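FOR IMMEDIATE RELEASE

Singer Lucimara Fagundes Celebrates New Album With Private Evening on the Lake

Stiltarero, 6/11/21 - The singer Lucimara Fagundes will present her new album "Dodow" to the public in December, and last night she invited 54 guests to hear it before everyone else. The party was held on board the boat Matoušek and continued until the early morning.

Ms. Fagundes arrived with the actor Osvaldo Quintana, her partner in the video of the first single. She wore a long silver dress by the designer Séverine Besnard, who was also present and who has dressed the singer for 10 years. For the second part of the evening she changed into a short green dress from the same designer.
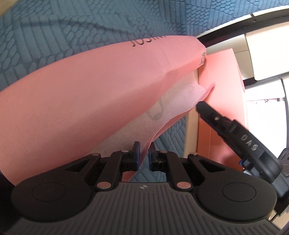
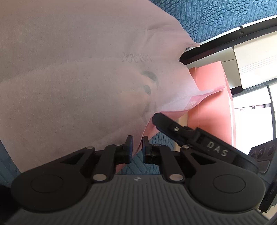 By Irina Tudose, Press Office, Dusow Music

The album has 13 songs. Ms. Fagundes sang three of them on the upper deck, with only the guitar of Jailson Fontes to accompany her. The guests asked for one more, and she answered with an old song of her grandmother, which is not on the record.

"I was more nervous than in a big hall," Ms. Fagundes said after the performance. "In a big hall I do not see the faces. Last night I saw all of them, and my mother was in the first row."

Mr. Quintana gave a short speech before the dinner. He told the guests that he had learned to dance for the video in one week and that the result should be judged with kindness. He did not wish to comment on his next film, for which the shooting place is still to be confirmed.

Ms. Besnard will also make the stage costumes for the concerts. The first drawings will be shown to the press together with the tour dates.

"Dodow" will be available in shops and on all usual music services. Dusow Music will send listening copies to journalists on request. Interviews with Ms. Fagundes are possible in person or by telephone, in English, Portuguese and French. Please write to the press office and indicate your publication and the language you prefer.

Photographs of the concert on deck may be requested at the same office.

- End -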